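How to Get Lipstick Out of a Tablecloth

I love a printed tablecloth and I also do my makeup at the kitchen table, so you can guess how I learned this. It works on most cotton and poly blends — skip it on silk or anything with beading!

What you need: dish soap, rubbing alcohol, an old white towel and a dull butter knife.

Step 1. Scrape
Lift off whatever is sitting on top with the knife. Don't rub, or you'll just push the color in deeper (ask me about my Molmont napkins).

Step 2. Blot from the back
Lay the stain face down on the towel and dab the back with alcohol. Keep moving to a clean bit of towel. I give it 6 minutes or so of patient dabbing, and test a corner first if your cloth has a print like blue flowers or gold lines.
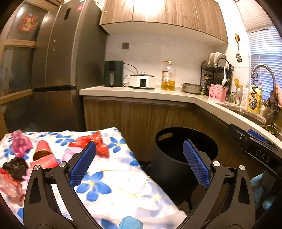
Step 3. Soap and wait
Work in a drop of dish soap with your fingers, leave it for 60 minutes, then rinse with cool water from the back.

Step 4. Wash and air dry
Wash as usual, but keep it out of the dryer until the mark is gone. Mine took 3 rounds once — a very stubborn berry shade.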